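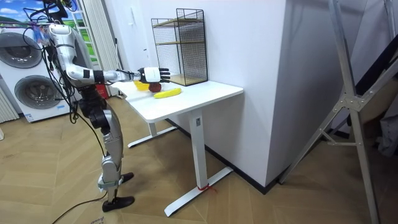 Volness water main work moves to second stage

Replacement of the cast iron main beneath Navarrete Street will resume on Thursday, with crews starting at the Fendness end. The existing pipe is almost 100 years old and has failed at five points along its length. Its replacement is polyethylene, laid in the same trench line — the valves will be renewed separately.

Supply to 2,000 properties will run at reduced pressure overnight. Discoloured water should clear after the cold tap has run for a few minutes.

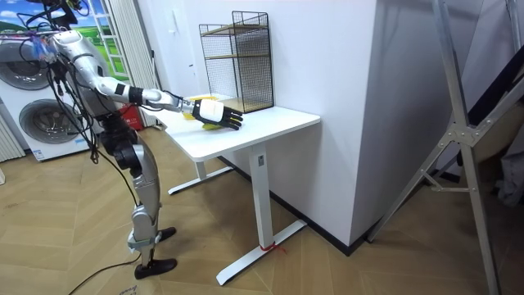

Road access

One lane stays open to local traffic. Kerbside parking is suspended until the trench is backfilled.

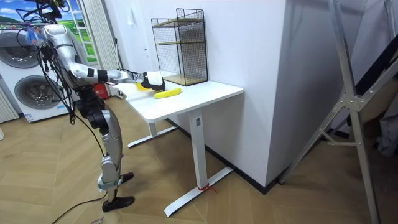
Urkska asked why the valves were not being renewed in the same closure, as a second shutdown would mean digging up the new asphalt.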